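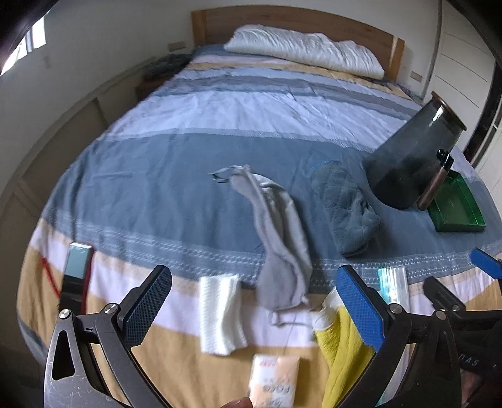 Stirkstead churches to open shared winter night shelter

Three churches in Stirkstead will open a shared overnight shelter in November, the first time the congregations have run one together.

Kenard Street Methodist, Vodden Chapel and the parish church on Delacroix Road will take turns hosting guests through the end of March. Each building will be used for one week at a time, with 14 beds available every night. Doors open at 7 p.m. and guests are asked to leave by 8 the next morning, after breakfast.

Vodden Chapel has offered a small overnight space for the past four winters, but had to close it for most of last January when the boiler failed. Members of the other two churches took in guests during that stretch, and talks about a joint program began soon after.

Under the new plan, a guest who is given a place can keep it for up to four weeks. In past years places were handed out each evening at the door. The churches say the change should make it easier for people to keep appointments and hold on to jobs.

The shelter is open to adults of any faith or none. There is no charge, and guests will not be required to attend services. An evening prayer will be held in a separate room each night at 9 for anyone who wants to come. Families with children will be referred to the county housing office, which can be reached through any of the three church offices.

So far 135 people from the congregations have signed up to help with cooking, laundry and overnight shifts. Overnight helpers must be over 21 and complete a two-hour training session at Kenard Street. More people are still needed for the early shift, which starts at 5:30 a.m., and for driving bedding between the buildings on changeover days.

Running costs will be paid from a joint collection taken up in the spring and from a grant out of Vodden Chapel's relief fund. Nearly 100 blankets have already been given. The organizers are not accepting more blankets or used clothing for now - storage at the chapel is full - but they would welcome new socks, towels and travel-size toiletries. These can be left in the porch at Kenard Street on weekday mornings.

The parish church will host the first week. Its Wednesday-style soup supper, normally held in the hall, will move to the Kenard Street basement whenever the shelter is on Delacroix Road.

Search this site
Enter keywords
Go

Recent items
Vodden Chapel boiler appeal reaches its goal
Choir practice moves to 6:30 p.m.
Kenard Street food pantry adds evening hours
Delacroix Road parking lot to be repaved
Stirkstead hymn festival marks 100 years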